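Tedumport bench cell: progress report to the Grustine fund, July
Prepared by Jamila Majumder, with maintenance notes from Tahsin Dissanayake 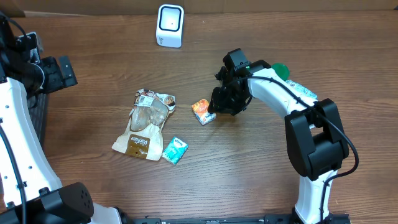
Is the cell fit to run for the rest of the grant?
It should be, provided the cables on the right side are replaced on a schedule instead of when they fail, and provided we stop treating the wrist calibration as something that lasts.

Where the money went

The last report promised you a cell that would look after itself for whole afternoons. We now have a cell that looks after itself between tea and the next tea, and a much better idea of why. Most of this period's spending went on parts you will never see in a demonstration: connectors, cable, thread lock, two spare finger sets and a torque driver to replace the one that went to Lavville for a day last winter and liked it there.

The task has not changed. Two arms face each other across a wooden bench and sort the sort of thing people tip out of a shopping bag. At present that means a bag of bakery goods with a clear window, a small orange-and-white snack packet and a teal pocket pack of tissues. Shanthi Khan chose items of this kind on purpose. Soft packaging shows up a badly set gripper faster than any test block, and the shops sell more of it when we wear it out.

The right arm

The right arm took up most of Tahsin's time. Its gripper cable loops over the top of the upper link, hangs down outside the elbow and runs on towards the base. It is a sensible route until the elbow folds fully, when the slack has to go somewhere. In the first half of the period it went into the joint gap. The outer sheath wore through, the gripper began dropping off the bus at odd moments, and we spent nine working days blaming the software. Parveen Wickramasinghe, who wrote the software, would like this recorded.

The fault was found by the old method of wiggling things. Tahsin held the arm at full fold, moved the cable by hand and watched the connection come and go. The replacement has a longer service loop and a softer jacket, and the arm's travel is now limited in the control settings so that it stops short of the worst position. We lose a little reach at the near side of the bench. Nothing we handle needs to be there.

Since the change the cell has logged 869 pick attempts on the right arm with no bus dropouts. There were plenty of failed picks among them, of the ordinary kind, and they are dealt with further down.

The left arm

The left arm has been well behaved, and was accordingly ignored until one of its finger mounting screws fell on the bench during a run. The others on that mount were finger-tight. All the gripper screws on both arms have now been taken out, cleaned, refitted with thread lock and marked with a paint pen so that any movement can be spotted at a glance. The check is on the morning sheet. Agustina Henríquez pointed out that it had been on the morning sheet before, on the back, where it was printed in error. It is now on the front.

Calibration

We had planned to calibrate the wrists once a month. In practice the right wrist drifts enough in a fortnight to put the fingers in the wrong place on a thin packet. The drift is small, 2 millimetres at the worst reading, and would not matter if we were moving bricks. A snack packet lying on wood offers only its crimped edge to get hold of, and at that error the fingers either close on air or press the packet into the bench and skate off it.

The calibration routine used to take most of a morning. Parveen has cut it to 17 minutes, mainly by having the arms visit fewer positions and by removing a pause that had been put in for a sensor we no longer own. At that length it can be done every Sunday by whoever is on the weekend rota, and so far it has been. We would call the routine settled if it had been done the same way twice. Shanthi is writing it down.

Grip settings

The bakery bag remains the difficult customer. If the fingers close hard, the contents suffer. If they close gently, the film slides. The present setting closes slowly to a light contact, lifts a short way, waits, and tightens only if the bag starts to slip. It works well on a full bag and poorly on one that has been handled all week, by which time the film is creased and the contents have become mostly crumbs. We have started changing the bag every third day. The budget line for this is small and the staff have opinions about where the old ones go.

The tissue pack is the easiest of the items and has been used to check each new setting first. A setting that cannot pick up the tissues is not tried on anything else.

Stoppages

The cell stopped 229 times without being asked to over the whole period. By far the largest share fell before the cable was replaced. What remains is chiefly the force limit tripping when a finger meets the wood, with a smaller group caused by the start-up order. The arms must be powered before the control computer looks for them, and if they are not, it decides that it has no arms and says so in a message of great length. A relay with a timed delay has been ordered from Cabrera and will settle the matter. Until then there is a handwritten card on the switch.

Work for the next period

Fit the delay relay and retire the card.
Replace the right gripper cable at the end of every second month, whatever it looks like.
Make up the same cable for the left arm before it needs one.
Finish the written calibration routine and have Agustina carry it out from the page, with Shanthi out of the room.
Lower the approach speed over the last stretch above the bench and see what that does to the force trips.

Requests

We ask for approval to move the unspent travel money into spares. The visit to Lavville was cancelled when they could not find a date, and the sum would cover cables for both arms and one spare gripper controller. We hold no spare controller at present, and delivery on the last one took six weeks.

Tahsin would also like the torque driver back.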